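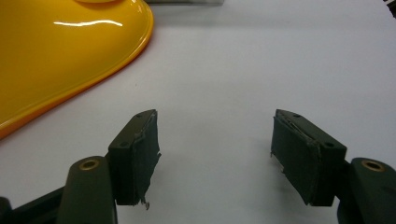
White tabletop, yellow plastic item at the upper left.

Stain Removers and White Tabletops: Questions We Get
Last updated 19 Apr 2021

Do I need a special cleaner for a white table?
Probably not. Dish soap and warm water take care of most of what lands on a kitchen table. The bottles sold for white surfaces are mostly soap with a nicer label, and you pay for the label. Try the soap first and let it sit for a few minutes before you wipe.

What about magic-type foam erasers?
They work, and they work by sanding. On a shiny top you will end up with a dull patch that shows every time the sun comes in. Use one on a single mark if you must, with hardly any pressure. We don't keep them in the house.

My table has gone yellow. Will baking soda fix it?
Depends what the yellow is. If it's grease or old polish, a paste may lift it. If the surface has aged from sunlight, the color is in the material and no paste will reach it. Plenty of websites promise otherwise — look closely at their before and after pictures and see whether the lamp has moved.

Is Varnel Bright worth the money?
Hagos Degefa tried it for us on turmeric, red wine and ballpoint ink, next to plain rubbing alcohol. The alcohol did better on the ink. The wine came out the same with both. Neither one got all of the turmeric. Make of that what you will.

The Skondov bottle says "3,058 five-star reviews." Doesn't that count for something?
Not with us. We wrote in June to ask where the reviews were collected and haven't had a reply. A lot of people rate a cleaner the day it arrives.

So what does get turmeric out?
Time and daylight, mostly. Wash off what you can, then leave the table near a window. Ours took 11 days to fade to where guests stopped mentioning it. Bleach is faster but can ruin the finish, so test it underneath first. Never mix it with vinegar or ammonia.

Do I have to seal the top?
Laminate, no. Painted wood, maybe. Stone, ask whoever sold it to you, and then ask someone who isn't selling sealer. Gashaw wax was fine on our painted side table but needed redoing after 4 months, and the can says a year.

Are coasters enough?
For cups, yes. For hot pans you want something thicker. The thin felt pads from Bolelton let the heat through, and we have a ring to show for it.

Can you recommend a brand?
No. We've been asked to, twice with free samples attached. Buy the cheap one, and if it doesn't work you're out 3 dollars.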